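Puvgate - Tables, cups and drinks: frequently asked questions

Last updated 20 August 2025

These are the questions we get asked most about using the tables in the Kneath room and having drinks at them. For room bookings, keys and parking please see the separate pages. If your question isn't covered, email the front desk or ask when you come in.

Can I have a drink at the table?

Yes. Tea, coffee, water and soft drinks are all fine in the Kneath room as long as they have a lid. The same goes for the two small rooms upstairs. Drinks are not allowed in the store or on the back stairs.

What counts as a lid?

Anything that covers the whole top of the cup and stays on when the cup is picked up by its side. Flat plastic lids, domed lids, screw tops and the press-down lids on travel mugs are all accepted. A saucer or a paper napkin over the top is not a lid. Cans and cartons are fine once opened, but please keep them away from other people's papers.

Can I bring a drink from outside?

Yes, from anywhere you like. You don't have to buy from the Gallska counter downstairs, although it is handy if you want something hot and don't want to go out in the rain.

Can I have an open mug from the kitchen?

Only in the kitchen and on the landing. We used to let mugs into the Kneath room and changed this in June. People who were used to the old arrangement sometimes forget, so don't be offended if someone asks you to take yours back out.

What are the tables like?

They are plain and flat with nothing built into them, and there are no drawers. They are heavy and they don't fold. Each table is usually shared between the people booked on it that day, so please keep to your own side.

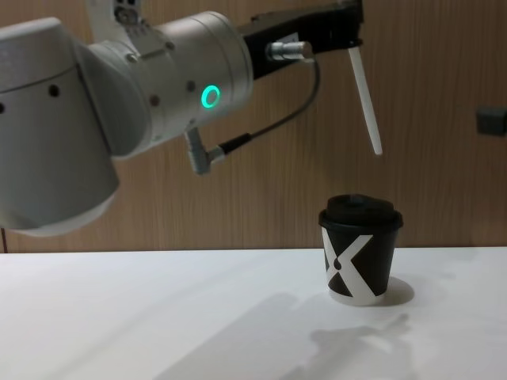

At a table in the Kneath room.

Can I move a table?

Not on your own. Ask at the front desk and two of us will do it. Tables can be turned or pushed together, but they have to stay clear of the doors and the heaters. If you want a different layout for a session, put it in the notes when you book and we will try to have it ready for you.

How much weight can I put on one?

The usual limit is 200 kg spread over the whole top. If you are bringing anything heavy, tell us first and we will say which table to use. Nobody should sit or stand on a table at any time.

Do I need a mat or a cloth?

For writing, laptops and ordinary paperwork, no. For glue, paint, ink pads, craft knives or anything with a hot base, yes. There are cutting mats in the cupboard by the door which are free to borrow. They come in two sizes and the larger ones tend to go early, so bring your own if you have a good one. We don't supply tablecloths. You can bring your own, but please use clips and not tape.

Can I tape things to the tabletop?

Low-tack masking tape is allowed for up to a day. Parcel tape, double-sided tape and sticky pads are not. If you find old tape marks from somebody else, tell us and leave them alone. Please don't scrape at them with a blade or a coin.

Where should I put my cup?

It's up to you, but the middle of the table is better than the edge. Most of the spills we have mopped up started with a cup standing next to somebody's elbow, or with a bag being swung down on to a table where there was already a drink. If you are using the table for something that needs room, use the window ledge. It is wide enough for a cup and gets wiped every morning.

Keep drinks away from leads and plugs. This includes water.

Do hot drinks mark the table?

A paper cup won't normally do any harm. The marks we do get are rings from drips that have run down the outside and been left to dry, and those are much easier to see on a white top than on the old brown tables we had before. Tea is worse than coffee. Blackcurrant squash is worse than both, and children's groups are asked to stick to water or orange.

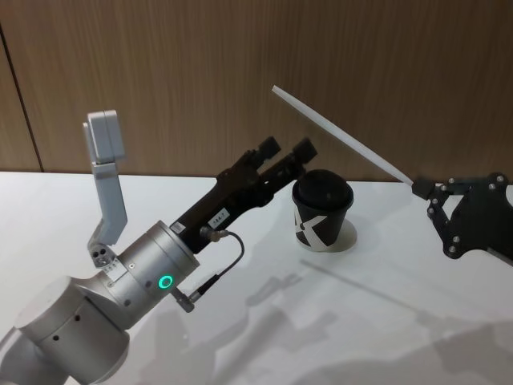 If you do leave a ring, a damp cloth will shift it within the first hour or so. After that it may need a spot of Clillus, the cleaner we keep under the kitchen sink. Put it on the cloth first and then wipe, and go over the place again with plain water. Don't use scouring pads, bleach or the green sponge from the washing-up bowl.

I've spilt something. What do I do?

Move anything electrical first and switch it off at the wall if you can reach the socket safely. Then get paper towels from the roll by the door. Blot it up from the outside edge towards the middle so that it doesn't run off on to the floor. Let the front desk know afterwards, even if you have cleaned it up, as the floor may need drying as well.

We don't charge for spills. We do ask people to pay for damage to things that belong to us if it was caused by a drink without a lid.

Which bin do paper cups go in?

Paper cups have a thin lining and can't go in with ordinary paper. Use the tall cup bin on the landing:

Tip any leftover drink down the kitchen sink.
Take the lid off.
Stack the cup in the tube with the others.
Put the lid in the plastics bin next to it.

Please don't push the lids into the tube. They jam halfway down and somebody has to get them out with the litter picker. The tubes are collected when we have enough to make up a load, which is 1000 cups. It sounds a lot, but it doesn't take as long as you would think.

What about lids that aren't marked?

If there is no recycling symbol on the lid, put it in general waste. The black ones are often not sorted by the recycling plant even when they are marked - so if it is black and you aren't sure, general waste is fine.

Does Gallska give money off for your own cup?

Yes, 25p off any hot drink. The cup has to be clean when you hand it over, and it has to fit under the spout, which rules out most of the tall flasks. They can fill a jug instead and you can pour it yourself.

Can I leave my cup on the table while I go out?

For a short time, yes. Cups left at the end of a session are thrown away, full or not, and this includes reusable ones that look as if they have been forgotten. We have tried keeping them and the shelf filled up. If you think we have thrown yours out by mistake, come and ask the same day, before the bins go down.

Can we have food at the tables?

Cold food that doesn't need a knife and fork is fine - sandwiches, fruit, biscuits and so on. Hot food should be eaten in the kitchen. Please take crumbs with you, or at least sweep them into your hand and not on to the floor. If you are catering for a group, book the kitchen as well, and use the long table there for laying things out.

How should I leave the table?

Clear, wiped and dry. Cloths are on the hooks by the kitchen door: blue for tables, yellow for the kitchen worktops. Used ones go in the bucket. If you borrowed a mat, wipe that too and put it back flat, as they curl if they are stood on end.

Push your chair in.

Who cleans the tables otherwise?

They are all wiped each morning before we open and given a proper clean once a week, when everything has to come off them. If you have arranged with us to leave work out overnight, put a note on it with your booking number. Anything with a note will be left where it is and we will clean round it. We will not move drinks, so there shouldn't be any.

Can I buy one of the old brown tables?

They have all gone now, sorry. A few chairs are left. Ask at the front desk if you would like to see them.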